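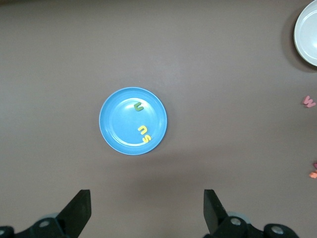

Sorting foam letters onto plates

A sorting game with foam letters takes ten minutes to set up and uses things most kitchens already have. It suits children from three upwards, and it can be made harder for those who know their alphabet. This version comes from Sachiko Maruyama, who has used it with the morning group at the Gebru playroom for several years.

What you need

A bag of foam letters and numbers. The Iren tub holds 253 pieces, far more than you need for one table. A 91-piece bag will do for two or three children.
Plastic plates in different colours, with a raised rim so the letters stay put.
A bowl for the unsorted pieces.
A plain table with nothing else on it.

Setting up

1. Pick out 12 to 20 pieces. Leave the rest in the tub, out of reach.
2. Put the plates down with a good gap between them. Two is enough for a first go.
3. Tip the chosen pieces into the bowl, or scatter them on the table if the child finds the bowl too deep.
4. Decide on one rule and say it out loud before you start.

Choosing a rule

Start with colour. Yellow letters go on one plate, everything else on the other. The plate does not have to match the letters, and with older children it is better if it doesn't – they have to remember the rule instead of copying what they see.

After that, try letters on one plate and numbers on the other. A 6 will cause some discussion, as it can be turned round into a 9. Let the children settle it themselves.

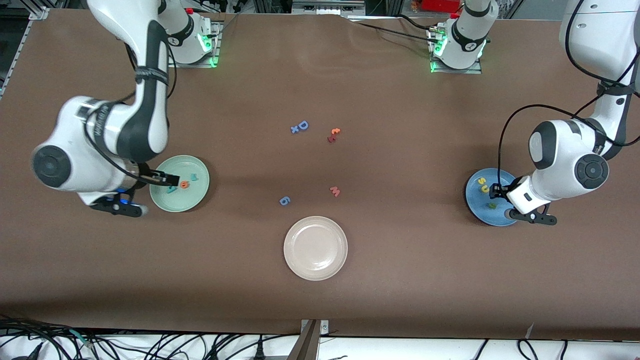

Do the letters have to be the right way up on the plate?
Leave them however they land while the child is sorting. Turn them the right way up together at the end, when you name each one.

Harder versions

Letters with curves on one plate, letters with only straight lines on the other.
Letters from the child's own name on one plate, with a few spare ones mixed in.
Pairs that get muddled, such as n and u. Trace round each with a finger first, then sort.

Clearing away

Ask the child to empty one plate at a time back into the tub. Wash foam pieces in warm water with a drop of washing-up liquid, squeeze them and dry them flat on a towel overnight. Pieces that have begun to crumble or have been chewed should go in the bin.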